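Home | Animals | Space | Things That Go | Ask Us

How Does a Car Know When to Stop? (It Doesn't. You Do.)

11th January
By Catherine Strachan

A car is very good at going. Push one pedal and off it rolls, quite happy to carry on until it meets a hedge. Stopping is the hard part, and people were building cars for a while before they got properly good at it. Early drivers had strong legs and, one hopes, strong nerves.

So what goes on when a grown-up presses the brake pedal? More than you'd think, considering that the grown-up is usually thinking about lunch.

The problem with moving

Anything that moves has energy. A marble has a little. A car on the highway has an enormous amount, and you can't simply tell that energy to go away. It has to turn into something else. In most cars, the brakes turn it into heat.

You can try this yourself. Rub your hands together as hard as you can and count to 20 in your head. Warm, aren't they? That is friction, the grippy feeling you get when two things rub against each other. Your brakes at home (the ones on your bike) work the same way, with rubber pads pinching the rim or a metal disc at the middle of the wheel.

Squash the liquid

Here is the sneaky bit. Your foot is near the front of the car. Two of the wheels are a long way behind you. How does the push get all the way back there?

It travels through liquid. Under the hood there is a small container of brake fluid, and thin pipes run from there to all 4 wheels. When the driver presses the pedal, the fluid gets pushed along the pipes. Liquids are stubborn. You can squash a sponge, and you can squash your little brother's sandwich, but you can hardly squash a liquid at all. Shove it at one end and it shoves back at the other.
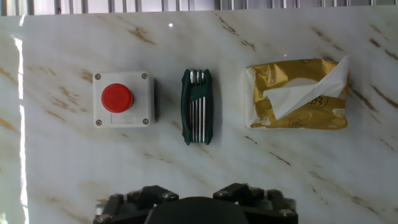
Red button, green hex keys, gold packet of tissues.

At each wheel, the fluid pushes on a clamp called a caliper. The caliper squeezes two brake pads against a metal disc that spins with the wheel. Rub, rub, rub. The disc slows down, so the wheel slows down, so the car slows down, and everyone's groceries slide forward.

How hot does it get?

Hotter than your hands, I promise. A disc can go past 200 degrees on a long hill, and racing car brakes sometimes glow orange. This is why sensible drivers use a low gear going down a mountain. The engine helps hold the car back and the brakes get a rest. It is also why you must never touch a wheel when a car has just been driven, even if it looks perfectly cool and innocent.

What is that juddering?

If a driver stamps on the brakes on ice, the wheels can stop turning while the car keeps going. A tire that slides is no use for steering. The car becomes a very expensive sled.

Most cars today have anti-lock brakes. A computer checks how fast each wheel is spinning. When one is about to lock, the computer lets go of the brake and grabs it again, over and over, many times a second. The driver feels the pedal buzz underfoot. Mhairi Cairns, who taught me to drive in June on a road with no ice whatsoever, told me to keep pushing and let it buzz. I have since tried it in snow and can report that it feels horrible and works nicely.

Brakes that save up

Electric cars have another trick. When they slow down, the motor runs as a generator and puts some of the energy back in the battery. It's a bit like getting part of your allowance back after you've spent it. The ordinary brakes are still there for sudden stops, and for when the battery is too full to take any more.

Words to know

Friction: the force that slows things down when they rub together.
Caliper: the clamp that squeezes the brake pads.
Disc: the round metal part that spins with the wheel. Some people call it a rotor.

Get our newsletter! Ask a grown-up to type in their email address and we'll send a new explainer every month. This site uses cookies, the kind you can't eat. Accept | Settings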